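Zasstead Solid Maple Tops
Work surfaces, shelves and bench panels for schools, libraries and shared workrooms

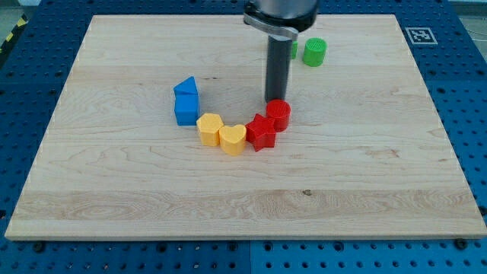

Product overview

Zasstead Solid Maple Tops are supplied by Arancibia to institutional buyers who need a durable natural surface for daily use. Each top is made from kiln-dried hard maple, sanded on both faces and finished at the factory with a clear oil. The tops may be placed on existing frames, fixed to wall brackets or ordered together with the Cekside steel base.

Maple is a dense wood with a pale color that deepens slowly with age. Streaks, swirls and small sound knots are accepted under the Zasstead grade and are not grounds for return. Buyers who require a more even appearance should request the Select grade when placing an order.

Sizes and edges

The range includes 4 standard lengths and 2 depths. Panels may also be cut to order in the Skakulness workshop, provided that a dimensioned drawing is submitted with the purchase form. Cutouts for sinks, cable ports and vises are priced separately.

Edges are available square, eased or rounded. Rounded edges are recommended for classrooms and reading rooms. Square edges should be chosen where two tops will be joined side by side.

Finish

The standard finish is a clear penetrating oil with a low sheen. Unfinished tops are available to customers who have their own finishing shop, but they must be sealed on all faces — including the underside and the ends — before they are put into service. Arancibia does not accept claims for warping on tops that were sealed on one side only.

Delivery and storage

Tops are shipped flat, with corner guards and a paper wrap. The receiving party should check the wrap for damage before signing the delivery note. Panels must be stored indoors, flat and fully supported, and should remain in the room where they will be used for 3 days before installation.

Orders for schools placed before the end of May are normally delivered in August. Orders received later are scheduled as workshop time allows.

Installation

Use the slotted fixings supplied with each top. Wood expands and contracts with the seasons, and a panel that is glued or screwed tightly to a metal frame may split. Pilot holes are required for all screws.

Care

Wipe the surface with a damp cloth and dry it at once. Do not use bleach, scouring pads or steam cleaners. Light scratches can be sanded by hand along the grain and oiled again. Tops in heavy use should be oiled twice a year, and the surface should be left uncovered for 8 hours after each application.

Warranty and ordering

Finished tops are covered for 2 years against defects in gluing and machining. Ordinary wear, stains and changes in color are excluded. Samples of both grades may be requested from the Arancibia sales office — please state the preferred edge and finish. Written quotations include freight to the loading dock, while delivery to upper floors must be arranged in advance.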